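Home | News | Elections | Council | Archive | Contact

Holtureo votes on ward boundaries

September 27, 2018

Voters in Holtureo will decide next month whether to keep the town's eight wards or move to a council elected at large. The question appears on the back of the regular ballot, below the county offices, and the clerk's office is asking people to turn the sheet over before they hand it in.

The measure got onto the ballot in August, after a petition drive that ran through most of the summer. Organizers needed 200 valid signatures and turned in 306. The clerk threw out those with missing addresses or from people not registered in town, which left 244. No challenge was filed before the deadline.

Supporters of the change say the wards no longer match where people live. The lines were drawn before the Karaca subdivision was built, and that ward now has far more voters than the ones near the river. They also point out that two seats went uncontested in the last election.

Opponents say an at-large council would be filled from the larger neighborhoods, and that Grileck Road and the streets behind the mill would lose the only seat they have. They would prefer to redraw the existing lines, something the council can do by ordinance after a public hearing. A motion to do that failed by one vote in the spring.

If the measure passes, the current council would finish its term and the new system would start with the next town election. If it fails, the same question can't come back for two years – though the council would still be free to redraw the wards.
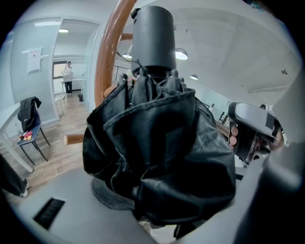 Polling places are the same as in the primary, with one exception. Voters who used the Humo Street school will go to the library annex while the school gym floor is replaced. Lines at the annex may run outside at busy times and the front walk has no cover, so a folding umbrella, plain black or any other kind, is worth bringing if the forecast is poor. Campaign buttons and shirts have to be covered or taken off before you go in.

Absentee ballots can be requested by mail or at the clerk's window. A ballot returned by mail must have a signature on the outer envelope – unsigned envelopes were the most common reason for rejection in the primary. Sample ballots are posted at the library and at town hall.

Recent items
Council puts off vote on parking fees
Poll workers needed for fall election
Where to find your ward number
Notes from the August council meeting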